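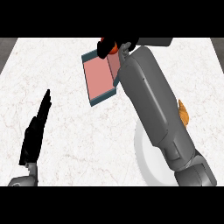
Chapitre 3
Les règles avant le premier geste

Vous avez sans doute hâte de lancer votre premier essai, et je vous comprends - j'étais pareil ! Mais prenons d'abord le temps, si vous le voulez bien, de parler des règles. Un bras tient un plateau incliné au-dessus d'une table de marbre, une assiette et un croissant tout près : même en simulation, voilà déjà de quoi se poser bien des questions. Jusqu'où peut-on pencher ce que l'on porte ? Quelle distance garder entre les deux bras ?

Chez Girnari, Bo-ram Nam fait écrire à ses équipes les limites de vitesse et de force avant toute simulation, puis les fait relire à voix haute (c'est un peu long, je vous l'accorde). Nous adopterons cette habitude dans les 15 exercices qui suivent. Gardez votre cahier ouvert, et commençons par la zone de travail partagée.

3.1 Délimiter la zone partagée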